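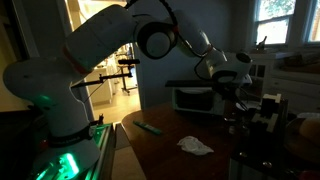
According to Edin Shehu, the speed limit only counts if it is tested with the gripper on, and most labs he visits skip that. Dornarel tests it every morning at 6, before the arm gets any task.

The rules hang by the door, 11 of them on one sheet. No one reaches over the table while the arm has power. Tools and cloths go back in the drawer before a run - also the short ones. Any stop gets written in the log, with initials.

Jolien Michiels let us page through it. It held more than 1075 entries, most of them one line long. We left for Nanby after lunch.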